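4. Vibration testing of the Elari structural model

4.1 Test article and adapter

The Elari bus was represented by a structural model with the same mass and center of gravity as the flight unit. Electronics boxes were replaced by machined dummies bolted at the flight positions, and the two propellant tanks were filled with water to the launch level. The harness was left out, apart from the bundle that crosses the hinge line of the solar panel, where earlier work had shown a small effect on damping [8].

The model was mounted on the shaker through the Orel adapter ring. In the first campaign, held at Rurgate in December, the ring was fastened with the original short bolts. Deák noted a loss of preload after the lateral runs, and the bolts were replaced with longer ones before the second campaign. All results in this section come from the second campaign unless stated otherwise.

4.2 Instrumentation and run order

Accelerometers were placed on the adapter ring, the lower deck, the upper deck and the tip of the stowed panel. Four of the channels on the ring were used for control, and the rest were recorded only. Strain gauges were bonded to the struts between the decks.

Each axis followed the same order. A low-level sine sweep was run first, then the qualification sine sweep with notching, then a second low-level sweep. The two low-level sweeps were compared before the model was turned to the next axis. A shift of more than five percent in the first lateral mode would have stopped the test.

The sweep covered 8 to 105 Hz. The lower limit was set by the stroke of the shaker and the upper limit by the launcher manual. Notches were agreed with the launch provider before the test and were applied automatically, using the upper deck response as the limit channel.
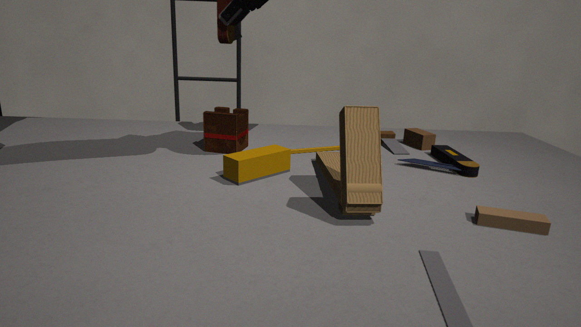
Figure 6. Simulated view with a light wooden piece, blocks and thin strips on a grey floor.

Reading time: 15 min

4.3 Lateral response

The first lateral mode was found within the band predicted by the finite element model, but the measured damping was lower than assumed. The model had used one value for the whole structure. A better match was obtained when the struts and the decks were given separate values, as proposed by Berchtold for the Vidmar platform.

The second lateral mode is dominated by the stowed panel. At 80 Hz the panel tip moved out of phase with the upper deck, and the strain in the two outer struts rose sharply. The stress stayed below yield with the required margin. The same behavior was present in the low-level data, so it does not depend strongly on input level.

We could not separate the second mode from a local mode of the panel bracket. The bracket carried a single sensor, and that sensor gave a noisy signal during the last lateral run. The data from that channel were left out of the fit.

4.4 Axial response

The axial runs needed only one notch. The first axial mode lies above the swept range, and the response of both decks rose smoothly toward the upper limit. Water in the tanks had little effect here. A run with the tanks empty - done at low level only - gave nearly the same curve.

The two low-level sweeps agreed closely on all channels except one on the lower deck. The sensor there was found to be loose when the model was taken off the shaker. It was bonded again and the sweep was repeated, after which the curves matched.

4.5 Changes to the finite element model

Three changes were made after the test. The stiffness of the joint between the adapter ring and the lower deck was reduced, the damping was split between struts and decks, and the panel bracket was modeled with shell elements instead of beams. The updated model was then used for the coupled loads analysis in Section 5.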